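Vorham Student Robotics Project - Workshop Notebook
May 26, 2022 | Entered by Maja Malinowski
2 comments | 18 shares

1. Purpose of the entry

This entry records the state of the kitchen manipulation task in simulation, ahead of the August assessment. It is addressed to the students on the arm control stream and to the supervising staff of the Zieliński Laboratory. Work on the physical arm is covered in a separate notebook.

2. Changes to the task

The utensil task now runs from the revised configuration file. Object friction has been raised for the spatulas, and the random seed is fixed at 1723 so that results from different workstations can be compared. Students who hold a local copy of the earlier file are asked to delete it. The Nallix planner has been retained without modification.

The grasp target remains the middle of the spatula. A proposal to grasp nearer the head was discussed and deferred, as the present controller does not account for the uneven weight of the object.

3. Approach phase

The approach was reviewed in 31 trials. The principal fault is a slow rotation of the wrist during the final descent, which leaves the fingers poorly aligned with the handle. It is more pronounced when the target lies on the far part of the counter. The joint limits were examined and are not the cause. The interpolation step in the Sellura module is under suspicion - the error disappears when that step is bypassed, although the motion is then too abrupt to be acceptable.

The gripper points down over the middle of the far spatula, with its fingertips just above it. The cup stands a short distance to the left and slightly behind, and a second spatula lies in the foreground.

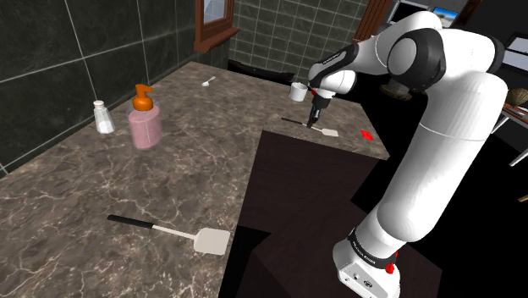

4. Actions arising

Log wrist orientation at every control step during descent.
Repeat the trials with the interpolation step halved, keeping the same seed.
Add a clearance check for the cup before any lateral motion is permitted.
Record all parameter changes in this notebook, with initials.

Contact: Workshop Office, Vorham Student Robotics Project
© 2022 Vorham Student Robotics Project. All rights reserved.
Back to top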